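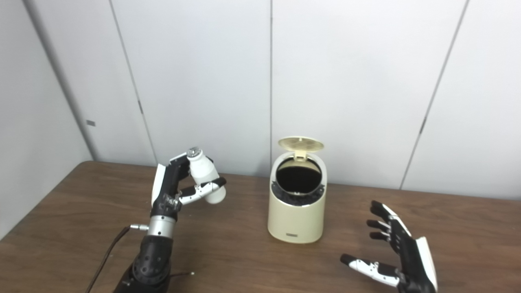 # pollamwood-bin

Hi! I put this set together so my labmates would quit asking me for it over chat. It's 100 teleoperated demos of a two-handed humanoid doing little tabletop chores with a bottle and a bin, all driven by me or Heloísa Dantas (she's smoother, you'll see it in the curves).

## What's inside

- `demos/` has one folder per demo: head camera video, arm joints, finger joints, and the glove commands we sent
- `splits/` is 28 for testing, the rest for training
- `notes.txt` is me grumbling, but please read it before you filter anything!
- `grasps/` holds short clips of the fingers over the rim with the thumb outside, which took me ages to get comfortable with from the operator's chair
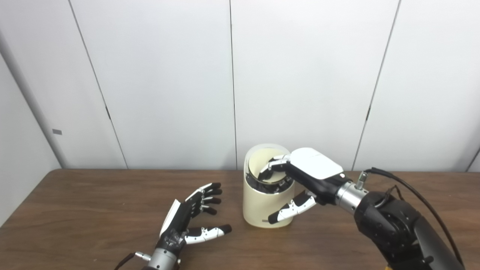
## Loading it

Run `python load.py --demo 3` and it should play back. If the fingers lag behind the video, you've got the old Trodono reader, so update that first (I lost an afternoon to this one).

## Known problems

Thumb commands are jumpy in the March demos. I've left them raw. Also, my left hand drifts when I'm concentrating on the right – sorry, I'm working on it.

Last updated 10 November 2023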